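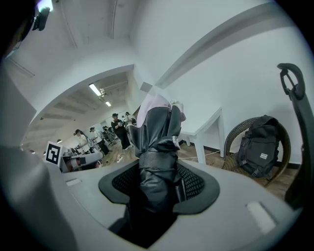 Figure 4.1 Folds and wrinkles in a dark, glossy material with a strap around it.

Chapter 4
Why Things Bend, Fold, and Spring Back

Pick up a kitchen sponge and squeeze it. Let go, and it comes back to its old shape. Now do the same with a lump of bread dough, and then with a dry cracker. You have just run three experiments in the study of materials, and you didn't need a lab to do it! The sponge sprang back, the dough stayed squashed, and the cracker broke. Most of this chapter is about those three endings and what decides which one you get.

In Chapter 3 we treated solid objects as if they kept their shape no matter what we did to them. That was a handy shortcut for working with levers and ramps, but real solids give a little under every load. A steel bridge sags when a truck drives over it. A bookshelf sags under your dictionaries. Even the floor dips by a tiny amount when you walk across it - far too little to feel, but a good instrument can pick it up.

Scientists call a change in shape a deformation. When the material returns to its first shape after the force is taken away, the deformation is elastic. When it stays changed, the deformation is plastic (the word is much older than the stuff we make bottles from, and it comes from a Greek word for molding). Many materials do both. Pull gently on a paper clip and it snaps back. Pull harder and it passes its elastic limit, and then you have a bent paper clip for good.

Our class at Westwood spent a whole April finding elastic limits with hanging weights. Hina Marwat's group hung 200 grams from a rubber band and watched it stretch by 81 millimeters. With the weight off, the band went right back to where it started. They left a heavier load of 720 grams on a second band from lunch until Friday, and that one came down longer than it went up. A slow change like this under a steady load is called creep, and we will meet it again in Section 4.5, where it explains sagging clotheslines and tired mattresses.

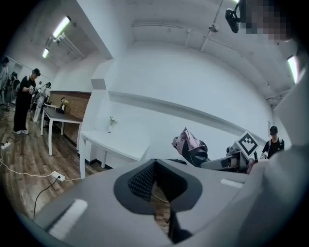

Kekeli Dankwa, reading an early draft of these pages, asked why a sheet of paper can be folded a thousand ways and still be so hard to stretch. What a great question, and it leads straight into Section 4.2! Bending a thin sheet takes very little force, while stretching it takes a lot. Any thin sheet will fold or wrinkle long before it stretches much, and you can see the same thing in curtains, in the skin on warm milk, and in the sleeve of your coat when you bend your elbow.

Before you read on, gather a rubber band, a ruler, a strip of paper, and a few coins in a small bag. You will use them in Activity 4A.

Words to know in this chapter: deformation, elastic, plastic, elastic limit, creep, stiffness, load.

4.1 Pushing, Pulling, and Twisting

There are several ways to load a solid, and we begin with the simplest, a straight pull. Engineers call it tension.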